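4.2 Repair and reuse of office computers

The survey in Rellgate covered 632 desktop computers given up by offices over 11 months, ending in July. Each was logged by age, reason for disposal and the parts that could be used again. Workden handled the collections, and the records were later checked against the asset lists kept by the offices.

Most of the machines were given up when a lease ended or a team moved to laptops. Faults came a distant second. Cases were the part most often sent for scrap - few buyers want an old case by itself, and they take up a lot of shelf space.
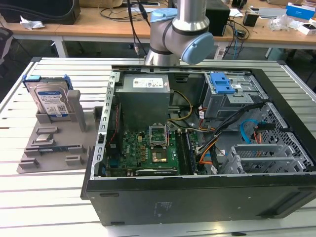 Figure 3. A black desktop computer case on its side with the interior exposed.

Storage was a different matter. Offices were often unsure whether a drive had been wiped, and Gough, the largest of the employers in the survey, asked for every drive to be destroyed whatever its age. Smaller firms mostly accepted a signed record of erasure. We found 400 drives that met the resale standard used by Rorker, but many of these came from firms that would not release them. The loss in value fell mainly on the charities that would have received the finished computers, as they then had to buy drives at full price.

Drives kept in caddies were logged together with the caddy. A missing caddy can hold up a sale for weeks in the case of older models, and spares are rarely listed by suppliers.

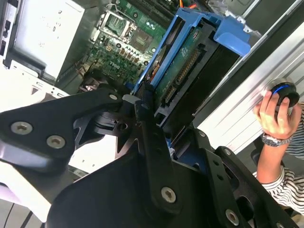
4.3 Costs to the donor

Donors paid for collection by the pallet, so firms with only a few machines paid the most for each one. Several had stored old computers for years to avoid the charge.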